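Household Handling Collection Reaches 3282 Recorded Examples

November 2025

The Orik program has completed the first phase of its household handling collection, with 3282 recorded examples accepted into the shared library. The collection supports the joint work of Sundeo and Gralter on learning systems for everyday kitchen and cleaning tasks. Each example consists of one short task carried out by a person from start to finish, together with the recorded movement of both hands.

The first phase covered 28 tasks. All of them involve ordinary household items and can be completed at a table by one person. They include placing and removing lids, wiping a surface, moving soft items from one side of the table to the other, and passing an object between hands. Tasks that call for sharp tools or open heat were left out of this phase and are not planned for the next one.

Operators work with a pair of hand-held grippers in place of their own fingers. Marker cubes mounted on the grippers allow the position and angle of each hand to be recovered from the video at a later stage. This arrangement lets people work at a natural pace, and the recordings show the small corrections that come with handling real objects. A lid that is picked up slightly off center and set straight before it is put down is a useful example, and operators are asked not to start over in such cases. 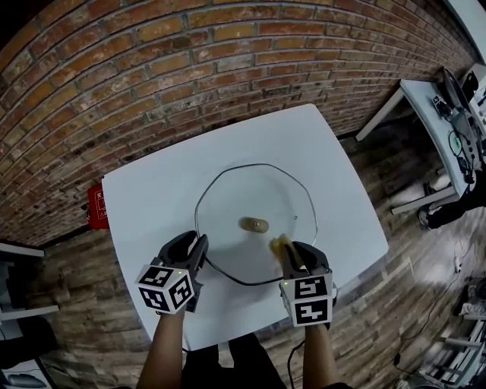 Sessions are limited to 60 minutes, including setup. At the start of each session, the operator opens and closes both grippers several times and holds them level above the table. The session lead then confirms that the markers are readable before the first task begins. Recordings made without this check cannot be aligned and are not accepted.

Items are moved to new starting positions between examples. Early in the year, a review of the January recordings found that many operators had been returning objects to the same spot after every attempt. A system trained on those recordings performed well when the objects were in that spot and poorly when they were moved even a short distance. The instructions were revised, and the affected tasks were recorded again. The recordings from January remain in the library under a separate label and are not included in the total given above.

Every example is reviewed before it is accepted. Reviewers look for a clear beginning and end, markers that stay in view for most of the task, and a result that matches the written task description. Failed attempts are kept when the failure is complete and clearly labeled. Keskinen, which maintains the review software, has added a field for partial results in the current release, and teams should use it for any task in which only one of two required steps was finished.

The second phase will add tasks that involve cloth, sponges and other soft materials. These items change shape when held, and the present library contains too few examples of them. Task descriptions for the new phase are being written now and will be sent to session leads before recording starts. Each team may propose up to 30 additional items for use in the new tasks. Proposed items should be clean, easy to replace and small enough to be held in one gripper.

Operators who took part in the first phase do not need to repeat the full training, but they are required to complete the short unit on soft materials. New operators should complete both parts before booking a session. Booking requests and item proposals should be sent to the Orik program office through the usual form.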